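Search this site
Enter keywords
Search

12 shares 3 comments

Student project report: Short endings and long endings in the Gospel of Mark

Beatrice Lema and Younes El Fassi
Second-year religious studies, Kutirby College

For our project we looked at how the ending of Mark is presented to ordinary readers. Many printed Bibles put Mark 16:9-20 in brackets or add a note saying that some early manuscripts do not have these verses. We wanted to know what readers make of that note, and whether the wording of it changes what they think.
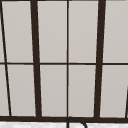
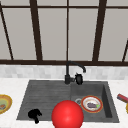
Two simulated views: a window, and a sink with a red sphere.

Background

The oldest complete copies of Mark end at 16:8, where the women leave the tomb and say nothing to anyone because they are afraid. Most later Greek copies go on to the twelve verses known as the longer ending. A few witnesses have a shorter ending of a sentence or two, and some have both. The style of the longer ending is different from the rest of the book, and Mary Magdalene is introduced in verse 9 as if she had not been mentioned already. Most scholars now think it was added later, though it was known by the second century - Irenaeus quotes from it.

There is less agreement about verse 8. It ends in Greek with the small word gar ("for"), which is an unusual way to end a book. Some writers think the last page was lost. Others think the author meant to stop there.

What we did

We wrote three versions of the footnote. Version A said only that the verses are missing from some early manuscripts. Version B added that they appear in most later ones. Version C gave both facts and also said that the verses were quoted by early Christian writers. Each reader was given Mark 15:42 to 16:20 with one of the notes and then answered 7 short questions.

We had 27 readers, all from the Soliman reading room or the evening Bible class that meets there. Five of them had read some Greek. We kept their answers separate.

Results

Readers with Version A were the most likely to say the verses should be left out. Readers with Version C mostly wanted them kept with a note. Version B was in between, and the answers there were the hardest to sort. Several people used the word "fake" after reading Version A, and we did not see it with the other two.

The readers with Greek gave nearly the same answers whichever note they had. Two of them wrote that the note should name the manuscripts.

We also asked which verse felt like the end of the story. More people picked verse 20 than verse 8, but the reasons they wrote for verse 8 were longer. One reader said the fear in verse 8 "matches the storm and the empty boat feeling earlier on." We were not sure how to code that and left it as "other."

Problems

The groups were small and were not balanced for age. Question 5 was badly worded, and we dropped it. We should also have had a group with no footnote at all. Younes has started on a version with one, using the same passage and the same answer sheet.

Word count: 3097 with appendices

3 comments - log in to reply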